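Stop Making Us Sort It

Lionel Ashworth
06/05/2020

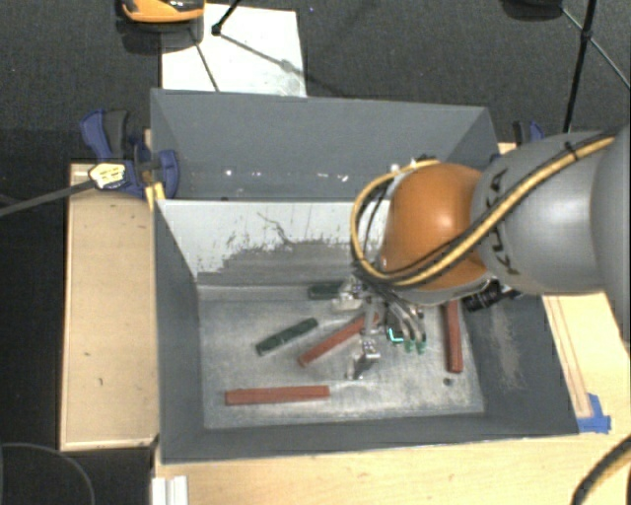
Town wants us to go to seven bins. Seven. I live in Mustthorpe, in a row house with a back step the size of a card table, and the new recycling plan says I should be keeping clear glass apart from brown glass apart from green glass, plus paper, plus cardboard (not the same as paper, apparently), plus cans, plus plastics with the right number on the bottom. I have read the leaflet twice. A kid can put blocks in a bin, five blocks and one plain gray bin with no lid, and that's a fair picture of how the people who wrote this plan think a kitchen works. Everything a neat shape. Everything clean. Nothing in there is a yogurt tub with a foil lid half stuck on and a paper sleeve glued round the middle.

My argument is simple and I'll get it out of the way. Sorting is work. If the town wants the work done it should pay for it at the depot, where it can be done once and done right, and quit handing it to 2000 households who'll each do it a bit wrong.

I know the other side. My neighbors are the other side. They say sorting at home teaches you how much you throw away. Fine, maybe. I already know how much I throw away, I carry it out. They say it's cheaper. Cheaper for who? The plan saves the town $18 per household a year, so it says on page two, and then nowhere does it count the hot water for rinsing, or the time, or the second trip out back in the rain becuase you forgot which day was brown glass.

Didton tried this. My sister lives there. They went to six bins in October and by the end of winter half the street had given up and was putting everything in the trash. Not out of spite. People got the red sticker. You know the one, "contaminated load, not collected." Get it twice and you stop trying. She got it for a pizza box. One grease spot. So now no pizza boxes, and no other boxes either, just to be safe. That's less recycling, from a plan that was supposed to get more.

And who gets the stickers? Look at where they land. Not the big houses up on Celness Road with a garage and a side yard. It's the apartments over the stores, it's the old folks who can't read the tiny number on the bottom of a tub, it's anyone working nights who misses the 6 am pickup. Mrs. Chávez downstairs from my cousin has arthritis in both hands and is meant to peel labels off jars. Come on.

There's also the question of what happens after. I asked at the meeting, which had a decent turnout for once, where the brown glass goes once it's been kept so carefully apart. Long pause. Then we were told it "depends on the market." Meaning some months it gets sold and some months it doesn't, and when it doesn't I'd like to know what truck it goes on. Nobody had that page with them. I've sent an email. 213 people signed the petition asking the same thing and we've all had the same two-line reply.

What I would do instead. Two bins, dry stuff and everything else. Food scraps as a third if you've got a yard and want to, no stickers if you don't. Put the money from the leaflets and the stickers and the sticker inspectors into paying people at the depot a real wage to sort. It's a dirty job and it ought to pay like one. Then go after the stuff at the start, the stores and the packers, and charge them for every package made of three things stuck together. If it can't be pulled apart by somebody with ordinary hands in a few seconds it shouldn't be on the shelf. I'd vote for that tomorow.

People tell me that's unrealistic, going after the packers. A town our size can't do it. Okay, but somehow it's realistic to go after 2000 kitchens one by one. We bottled milk in glass and took the bottles back when I was a boy and the same bottle went round and round, and there was no chart on the fridge. You put it on the step. Soda bottles had a deposit on them and us kids picked up every last one along the creek for the money, best litter patrol this town ever had. Didn't cost the taxpayer a cent.

I'm not against recycling, since I'll get letters saying so. I rinse my cans. I flatten my boxes. I've been doing it longer than some of the people on the council have been alive. What I'm against is being handed a job, unpaid, with a chart, and then told off for it by sticker.

Comments on the plan are open through the end of the month, at the town office or by mail. Write one. Keep it short, they don't read the long ones. Mine was 477 words and I think that was too many.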